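Skodeck County Sheriff's Office Now Taking Applications for Evidence and Property Technician

By Staff
14/04/2023
31 shares | 13 comments

The Skodeck County Sheriff's Office is hiring a full-time Evidence and Property Technician. The position is civilian and is based at the Property Division on Plonier Road. It reports to the Property Division supervisor and works daily with patrol deputies, detectives, the county crime lab and the clerk of court.

The opening was created when the office took over property storage for the Bralel Police Department in March. That transfer brought 1542 items into the county's custody, most of them tied to cases that are still open. The new technician will spend a good part of the first year bringing those records into line with the county's own system, and will take on a regular share of intake after that.

What the technician does

The technician receives evidence, found property and property held for safekeeping. Each item is checked against the deputy's paperwork, given a barcode, entered in the records system and placed in the correct storage area. If the paperwork and the item don't match, the technician sends it back for correction. Deputies are used to this and it is a normal part of the shift.

Items leave the building as well as enter it. The technician prepares transfers to the lab, signs exhibits out for court and checks them back in, and releases property to owners when a case is closed or a prosecutor approves it. Every movement goes on the chain of custody record at the time it happens. Technicians are called to testify about these records several times a year, usually in Superior Court and now and then in a neighboring county.

Other regular duties include:

- Answering calls from owners about when and how property can be picked up
- Sending written notice to owners of found property
- Preparing destruction and auction lists for a judge's signature
- Taking part in scheduled and unannounced inventories
- Keeping packaging supplies stocked in the intake room and at the Akinola substation
- Driving a county van to the lab twice a week, with another technician or a deputy

Firearms, cash and drugs are stored in separate rooms with separate access. Two employees must be present whenever one of those rooms is opened. A new technician does not receive access to them until the probation period is over, and works in general property and on records until then.

The division does not collect evidence at crime scenes. Applicants who are mainly interested in scene work should look for openings in the Crime Scene Unit, which hires separately and has different education requirements.

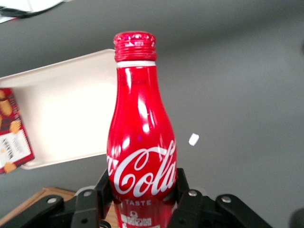 Does an applicant need a background in law enforcement?
Experience in law enforcement is helpful but isn't required, and current members of the division have come from warehouse, pharmacy, library and court jobs.

What we require

Applicants must be at least 21 years old on the date of application and must have a high school diploma or GED. Two years of full-time work in records, inventory, shipping, a laboratory, a court office or something similar is required. College credit in criminal justice, business or a science can stand in for one of the two years.

A valid driver's license and a driving record acceptable to the county's insurer are required. Applicants must be able to lift 50 pounds, climb a rolling ladder and stand for long periods. The storage areas are kept cool, and some items have a strong smell even after packaging. Gloves, masks and eye protection are supplied.

Applicants must be able to type accurately and write a clear sentence. There is a short skills test on both. The typing part is scored on errors first and speed second.

The following will disqualify an applicant:

- Any felony conviction
- Any conviction for theft, fraud, perjury or false statements, at any level
- Illegal drug use within the past three years
- A false answer or a deliberate omission on the application

Other arrests, old debts and past terminations are looked at one at a time. List them. An applicant who reports an old misdemeanor may still be hired, but an applicant who leaves it off will be removed from the process when the investigator finds it.

Preferred, but not required: certification in property and evidence management, experience with barcode systems, experience testifying in court, and the ability to speak Spanish.

Hours and pay

The regular shift is 7:30 a.m. to 4 p.m. on weekdays. Technicians rotate through an on-call week, which comes up every fifth week once training is finished. On-call staff may be asked to come in at night or on a weekend to take in large seizures or items that need refrigeration. Call-outs are paid at time and a half with a two-hour minimum. Most on-call weeks have one call-out or none.

Starting pay is $2674 a month before taxes. Pay rises one step after probation and one step each year after that for five years, subject to a satisfactory review. Applicants with a current property and evidence certification may be started one step higher.

Benefits begin on the first day of the month after hire and include medical, dental and vision coverage, the county retirement plan, paid holidays, sick leave and vacation. Uniform shirts and boots are provided. The county pays for certification and the renewal fee, and time spent in required classes is paid time.

The probation period is 12 months. During that time an employee can be let go without the appeal process that covers regular county staff.

Training

Training starts with some 13 weeks alongside a senior technician. The first part is general intake and packaging – wet clothing, sharps, electronics, liquids, oversized items – and after that come records, lab transfers and court exhibits. The trainee is signed off on each area separately. A trainee who needs longer in one area can be given more time with the supervisor's approval.

A one-week certification course is taken during the first year. It is held out of town, and the county covers lodging, mileage and meals. The trainee must pass the written exam at the end. One retake is allowed.

How to apply

Applications are accepted online through the county jobs page or on paper at the front desk of the Sheriff's Office on Plonier Road. Paper applications must be signed in ink. Attach copies of the following:

- Driver's license
- Diploma, GED certificate or transcript
- Military discharge papers, if you served
- Any certifications you want considered

Do not send originals. Copies aren't returned.

The position stays open until filled. The first group of applications will be pulled for review 31 days after the date of this notice, and anything received later will be looked at only if the opening is still there. Applicants who aren't selected may ask to have their application kept on file for one year.

A resume may be attached but does not replace the application form. Lines marked "see resume" are treated as blank, and an application with blank lines in the work history section is sent back.

What happens after you apply

Applications that meet the requirements are forwarded to the division, and those applicants are invited to the skills test. Results are given the same day. Applicants who pass are scheduled for an interview with a panel of three, made up of two people from the division and one from county personnel. The interview takes less than an hour and includes a practical exercise in which the applicant compares a set of items with a written list and notes what is wrong.

A conditional offer follows for the top applicant. It depends on a background investigation, a polygraph exam, a drug screen, a credit check and a physical. The investigator will contact past employers and may visit the applicant's home. Allow six to eight weeks for this stage. Please don't give notice at a current job until you have a final offer in writing.

Applicants who fail the skills test may take it again after 90 days. There is no fee at any stage.

Anyone who needs an accommodation for the test or interview should tell county personnel when scheduling. The building on Plonier Road has a ramp at the east entrance, and visitor parking is on that side as well.

Questions about the application form should go to county personnel. Questions about the work itself can be left with the Property Division during business hours, and a technician will call back. Current employees of the Akinola substation and former Bralel property room staff may apply and go through the same steps as everyone else.

Skodeck County is an equal opportunity employer.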